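Home | Forums | Pensions & Annuities | Log in

We use cookies to keep you signed in. Accept | Settings

Thread: Zaidi closing the with-profits fund

fencombe_saver: Letter came today. Zaidi Life wants to move everyone in the old with-profits fund over to Clakutov. I have 3099 units and the offer is a one-time bonus of $468. Vote is in February. Anyone voting no?

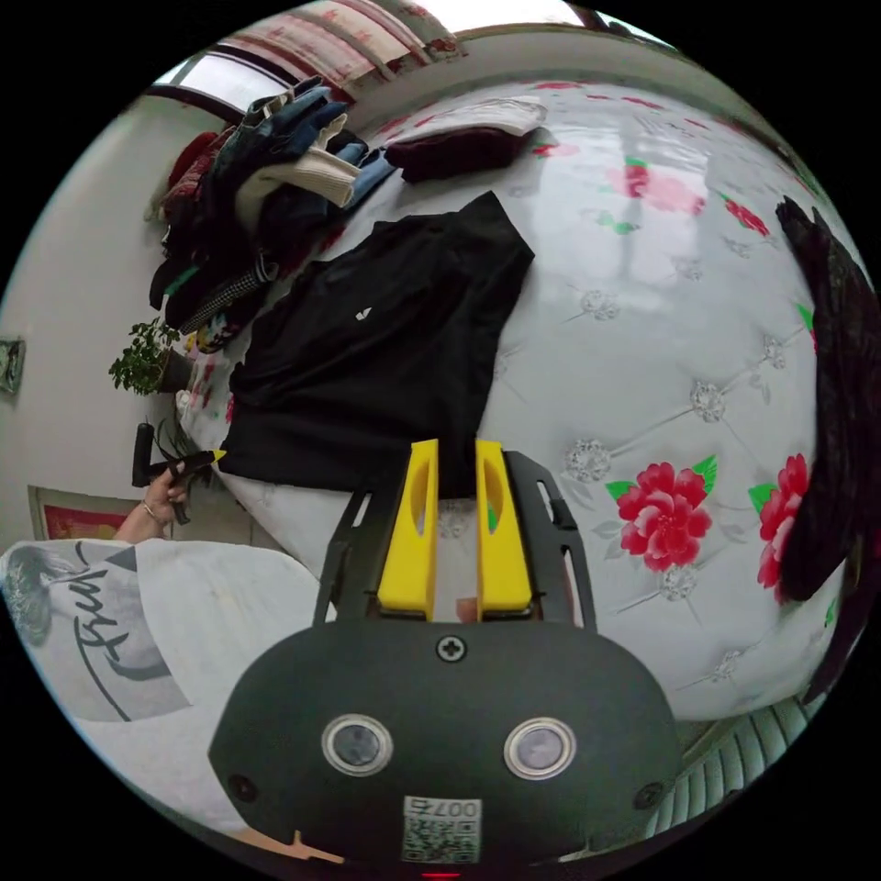
It also says the guaranteed annuity rate stays, but only if you retire at the age on the policy. Mine says 62.

marlow77: I'm voting yes. A closed fund with fewer members every year gets expensive to run.

Éabha Foley: I'm voting no. The bonus is small next to what is sitting in the estate. Page 3 of the summary says any surplus left after the transfer goes to shareholders.

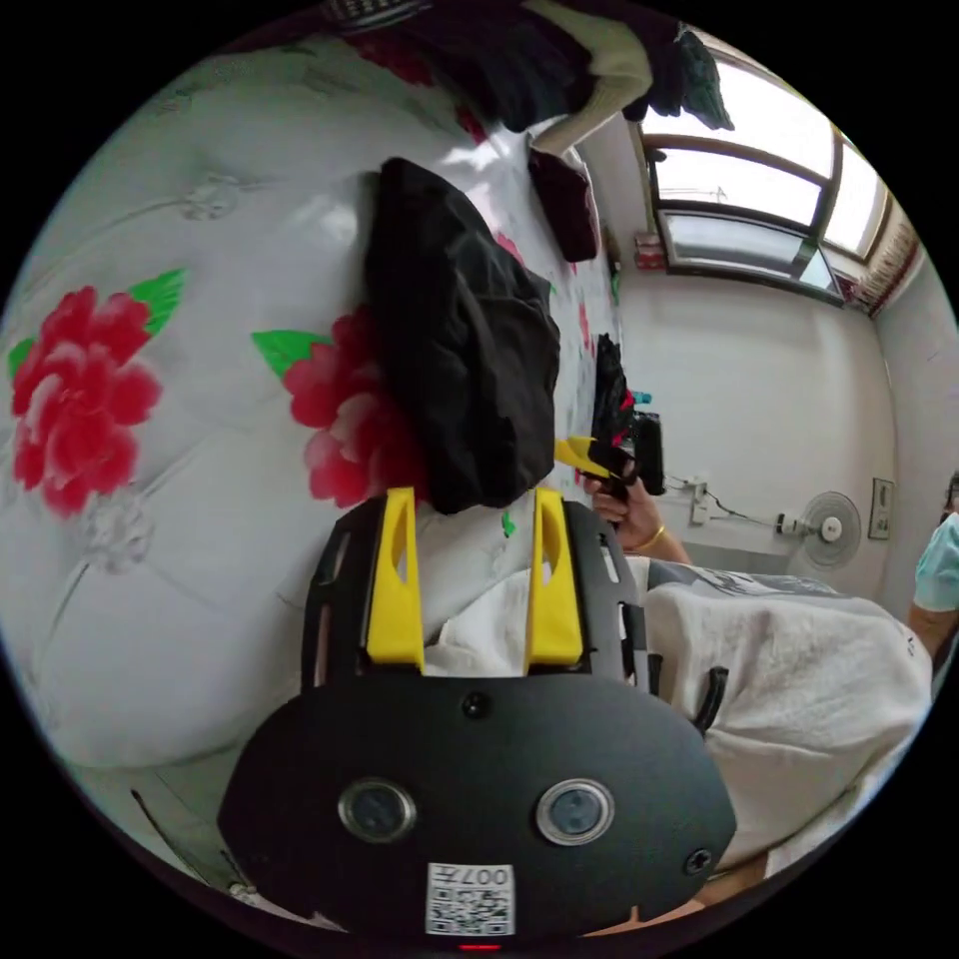

Policyholder Circular, Issue 3, p. 14

marlow77: That page says surplus above the capital buffer. It isn't the whole estate.

Éabha Foley: And who sets the buffer? Clakutov does.

fencombe_saver: I called the helpline. They couldn't tell me how the $468 was worked out.
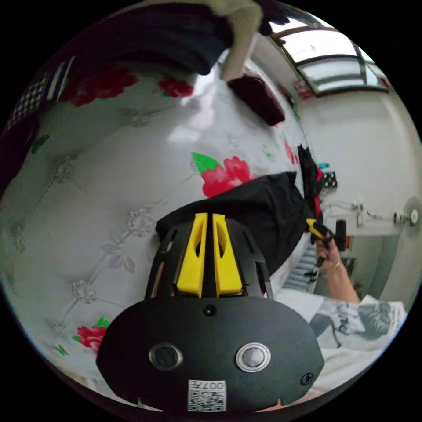 They said to write in and expect an answer in three weeks, so I've done that.

oldledger: Same letter here, 1052 units. Zukurby did this with my wife's policy and the service got worse but the payout was fine.

Comments (2)

tpk: Does not voting count as a yes?

marlow77: No, only votes cast are counted.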